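# Laundry Sorting in a Shared Apartment

Group report by Tuulikki Lappalainen, Toivo Peltonen and Raghavendra Varghese

## 1. Background

Our course asked each group to pick one household chore and find out where the time goes. We picked laundry. Isdale is a student building where many of the apartments have a washing machine but no separate laundry room. Clothes collect in one place until somebody has time to run a load, and whoever runs it has to sort first.

We talked to residents in 12 apartments in July and asked them to keep a short log. In total we got 396 log entries. Eino Ruotsalainen helped us type them in.

## 2. Where the clothes are kept

Most apartments used one soft bag for everything. Hard baskets took up too much floor space, and a bag can be folded away. The drawback is that a soft bag slumps when it is open, so small items end up under the large ones.

Laundry bag and clothing:
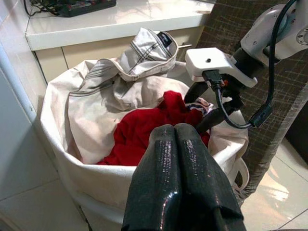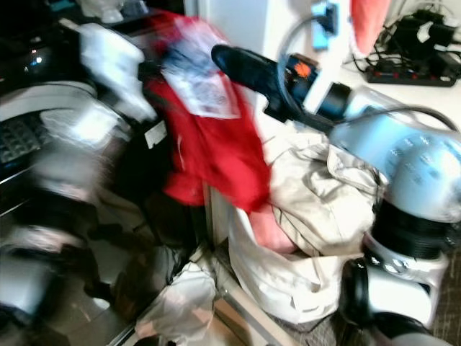
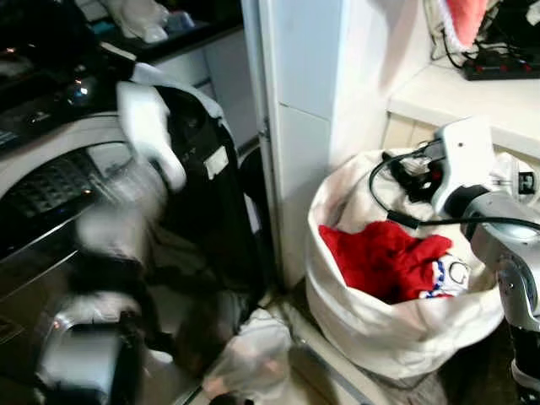

Red clothes came up often in the logs. Residents agreed they should be washed apart from white and beige ones, but only 2 apartments kept them in a separate bag. In the rest, colors were pulled apart on the floor or on top of the machine right before washing.

## 3. What took the time

Loading the machine was quick. Sorting took longer, and the longest part was looking for single items such as socks. Several residents emptied the whole bag to find one thing and then put everything back in. Care labels were read less than we expected. Esko Riihimäki, who supervised the project, suggested we add a column for this, and we did so after the first 10 logs had come in. Those logs have a blank there.

## 4. Suggestions

- Use two smaller bags, one for light clothes and one for dark and red.
- Empty pockets before clothes go into the bag.
- Keep the bag next to the machine.

We did not test the two-bag setup. Toivo has started using it at home and will add his log to the appendix.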